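The Night Shift at Mokoena

When the cattery at Mokoena went automatic, Nomvula Maluleke was given a lanyard that said Litter Supervisor. For 22 years she had simply been the person with the scoop.

The unit came from Clotetska, and it did its learning in a box in the old laundry, on a tray with no cat attached.
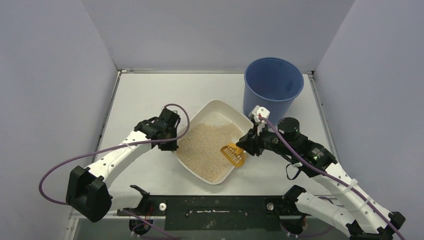 The new hires, mid-tray.

Head office at Furkau wanted 200 trays a day. Nomvula sat on an upturned crate with a clipboard, ticking "satisfactory" or "other." Her knees felt wonderful. Her hands kept looking for something to do, so she took up crosswords, then biscuits.
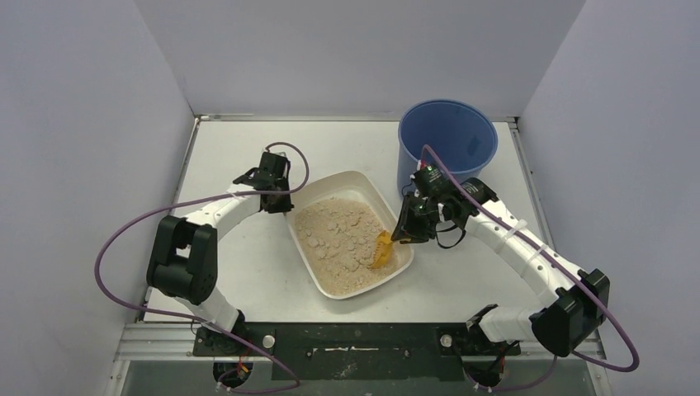 Nomvula's first written report ran to one line: "Who trained the left one?" The right arm had its yellow scoop dug into the tray while the left hung over the far corner, gripper open and empty, exactly like Jonwood from accounts at a working bee. She asked if it could be sent on a course. Furkau replied that both arms were performing to expectation, and would she please stop calling it Jonwood, as he had seen the report.

She ticked "other" and put the kettle on.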